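雨量册

作者：Amparo Valcárcel
九月

水文站的电话在凌晨四点响了一次，断了，又响。阿姆帕萝从行军床上坐起来，脚先碰到地上的胶鞋。来电的是上游的贝拉诺（Berano）雨量点，值班的老帕夫洛维奇（Pavlović）说，筒里的水他刚倒过，六个钟头，七十一毫米。

“你再量一遍。”她说。

“量了两遍。”

她把数字写进册子。册子是硬皮的，边角给潮气泡得发胀，前面几页是她前任的字，又小又斜。前任习惯在每场大雨旁边画一个小叉，画到去年春天为止，后来他调去海边的站，叉就没有了。阿姆帕萝不画叉，只写时间和数。

站里一共两间屋。外间放仪器和电台，里间放床和炉子。窗户对着河，夜里看不见河，只听得见。前天下午河水的声音还是散的，这会儿合成了一股，低低地贴着地面过来。她在这里住了三年，知道这种声音意味着水已经漫过了老渡口的石阶。

四点二十分，她给特雷特伍德（Tretwood）镇公所打电话。接电话的是个年轻人，口气很客气，问她水位报警线到了没有。

“还差四十厘米。”

“那么按规程，还不到叫人的时候。”

“规程是按一小时涨十厘米写的，”她说，“现在一小时涨二十五。”

那头翻纸。过了一会儿他说，他得请示。她说你请示吧，把话筒放下，去外面看水尺。

雨下得很直，没有风。手电照出去，光里全是线。水尺钉在桥墩上，要从岸边的铁梯下去四级才看得清。她数过，平时要下九级。她抓着扶手站了一会儿，看水在刻度上一上一下，取了中间那个数，回屋写下。

炉子旁边的纸箱里，咪莫（Mimo）醒了，伸了个懒腰。咪莫是只灰猫，下雨天从不出门。她给它倒了点奶，自己喝了昨晚剩的茶。
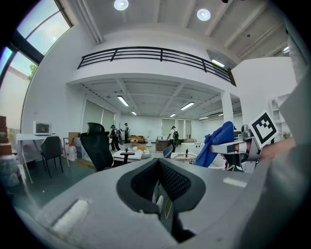

右侧夹爪夹着一块宝蓝色的布。

五点差十分，镇公所没有回音。她又打给贝拉诺。老帕夫洛维奇说雨小了一点，可是坡上的沟都在响，他家后面的羊圈进了水，他把羊赶到了教堂里。

“神父答应了？”

“神父帮着赶的。”

她问他自己什么时候上去。他说再量一次就走。她说不用量了，他说那不行，五点整要报一次数，报了二十六年，没有缺过。她没有再劝。五点整电话来了，十二毫米。她写下，对着话筒说收到了，听见他把筒扣回架子上的声音，然后是关门的声音。

她算了一遍。上游的水到特雷特伍德要走四个小时，如果支流的闸没有开，可能五个小时。镇子低的那一半有三百三十四户，从面粉厂一直排到铁路边。全镇的户籍册上是两千六百四十八人，住在低处的有一千一百七十七人。这些数她背得出来，因为每年秋天都要抄一份交上去，抄完就放进柜子，第二年再抄。

她第三次打电话，接的还是那个年轻人。

“还没有找到镇长，”他说，“他女儿家在省城，他昨天过去了。”

“副镇长呢？”

“电话不通。”

“你叫什么名字？”

他停了一下，告诉了她。她把他的名字写进册子，写在时间后面，又把自己的名字写在下面。

“我写的是，五点零八分，水文站建议低处住户撤离，通知到你本人，”她说，“现在你可以去拉汽笛，也可以继续等。我这边每十分钟报一次水位，你接不接我都打。”

电话里只有电流声。她以为线断了，正要挂，听见他说：“汽笛的钥匙在楼下。”

“那你下楼。”

汽笛是五点二十一分响的。站离镇子有四公里，隔着雨听上去很细，一长一短。咪莫把耳朵转过去，又转回来。阿姆帕萝站在门口听完了三遍，回去看水尺。这回她下了两级铁梯就够了。

六点钟天亮了一点，能看见河。河是黄的，中间高，两边低，带着整棵的杨树往下走，树根朝前。对岸的玉米地已经没有地，只剩一排排穗子。有一张桌子漂过去，四条腿朝上。

她每十分钟打一次。头几次接电话的是那个年轻人，后来换成了一个女人，说他到面粉厂那边敲门去了。女人的声音很大，背后有很多人说话，有小孩哭。她每次都把数字重复一遍，再说一句“记了”。

七点四十分，水过了报警线。八点三十五分，水进了外间。阿姆帕萝把电台搬到桌子上，把册子用油布包好，塞进怀里，又把咪莫连纸箱一起放到柜顶。猫不愿意，叫了两声。她踩着椅子打了最后一个电话，水位报到小数点后两位。

“记了，”那个女人说，“你那边还有人吗？”

“有只猫。”

“船过去要一个钟头。”

“可以，”她说，“水还要再涨五十厘米，屋顶够高。”

船是十点来的。划船的是两兄弟，她认识，夏天在渡口卖西瓜。他们从窗户把纸箱接过去，再接她。她坐在船尾，胶鞋里全是水，一路上没有人说话。经过桥墩的时候她叫他们慢一点，转过头去找水尺。水尺已经全在水下了。

她掏出册子，翻开油布的一角，借了弟弟的铅笔，在十点零六分后面写：水尺淹没，无读数。

船往镇子那边去了。坡上站着很多人，有人举着伞，有人在数孩子。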